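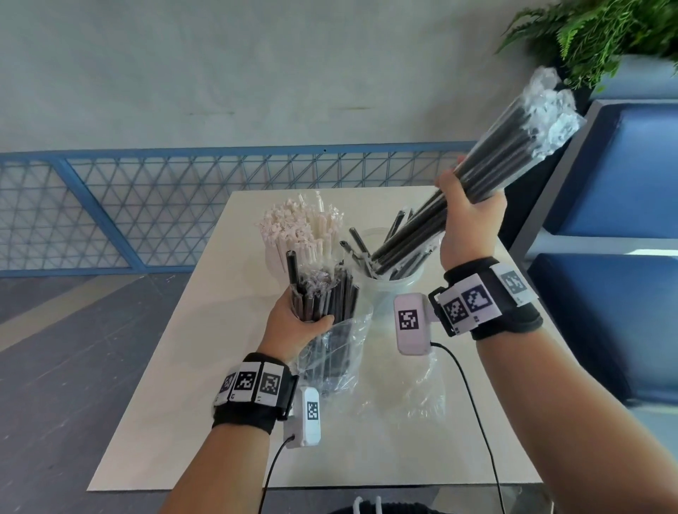

Clumel Publishes Results of Gripper Comparison on Drinking Straws and Other Thin Goods

LEDCOMBE, 5/15/18 - Clumel, which tests handling equipment for food service suppliers and packing plants, has published the results of a comparison of two robot grippers on bundled drinking straws. The full report is available free of charge to equipment buyers and integrators.

The two grippers were the Flitine, a two-finger parallel gripper with soft pads, and the Zariņš, a three-finger gripper with jointed fingers. Both were mounted on the same arm and run from the same controller, with the same overhead camera. The only changes between runs were the gripper itself and the settings its maker recommends.

Straws were chosen at the request of packing customers. A single straw is light and easy to crush. A bundle is heavier, changes shape when it is squeezed, and tends to shed straws from the middle when the grip is too loose. Plastic film adds to the difficulty, as it slides over the straws and can fold in between the fingers.

Hand-recorded reference motions

Before the robot runs, Clumel recorded people doing the same work by hand. The worker wore a black band on each wrist carrying square black-and-white markers, and a small white device with a marker of its own was attached at each band and connected by cable. The markers let the camera software follow the position and angle of each wrist while bundles of black straws were gripped and lifted at a table. Black straws in a clear cup and white paper-wrapped straws packed upright were kept on the same table.

The recordings were used to set approach angles and lifting paths for the robot. They were also used as a yardstick for the grippers, so that each robot grip could be compared with the way a person takes hold of the same kind of bundle.

"People use two hands on this job and they use them differently," said Saulius Koppel, test manager at Clumel. "One hand can keep a bundle upright while the other deals with a long one at an angle. We wanted that on record before we decided where the robot should close its fingers."

Results

Clumel ran 1,491 robot picks in total. Of these, 1,011 were completed, meaning that the bundle was lifted, carried to the drop point and released with no straws lost and none crushed. The remaining picks were logged by type of fault, and the report lists them separately for each gripper.

The Flitine performed better on bare bundles of even thickness. Its flat pads spread the load along the straws, and it needed fewer changes to its force setting from one bundle to the next. It did less well on long bundles held away from their center, where the free end dropped and the straws began to slide against each other.

The Zariņš performed better on long bundles and on bundles partly covered in film. Its third finger limited sagging, and its joints followed the shape of the bundle as it shifted. It was slower to close, and its fingertips marked paper-wrapped straws more often than the Flitine pads did.

Neither gripper was reliable at taking a single straw out of a full cup. Clumel has left that task out of the overall comparison and describes it in a separate section of the report.

Camera and controller findings

Most of the faults that were not caused by the grip itself were traced to the camera. Clear film reflects the work lights, and the software often placed the edge of a bundle too far out. Moving the lights to the side and lowering them corrected much of the problem. Clumel recommends that buyers test with their own packaging under their own lighting before they choose a gripper.

The wrist markers were tracked well when they faced the camera and less well when the wrist turned. Placing several markers around each band helped, as the software could pick up the next one when the first was hidden. Fast turns still left short gaps in the recordings, and these were filled in by hand.

The controller was not a limiting factor for either gripper. Both accepted force and position commands at the rate used in the test. The Zariņš required 7 settings to be entered for each bundle type. Operators found this slow at first, and a saved list of settings is included in the report.

Next steps

Clumel will begin a second round of tests in August, using the same arm and camera. It will cover wrapped cutlery, wooden stirrers and stacked cup lids. Hand recordings will again be made first, with a lighter cable for the wrist devices so that the wearer can reach farther across the table.

Makers who want a gripper included should contact the Clumel test office in Ledcombe. Grippers must be supplied with a standard mounting plate and a written list of recommended settings. Clumel does not charge makers for testing and does not accept changes to a gripper once its runs have started.

About Clumel

Clumel is an independent test house based in Ledcombe. It compares grippers, arms, cameras and controllers for companies that handle light, thin or easily damaged goods.

Media contact: Saulius Koppel, Test Manager, Clumel, Ledcombe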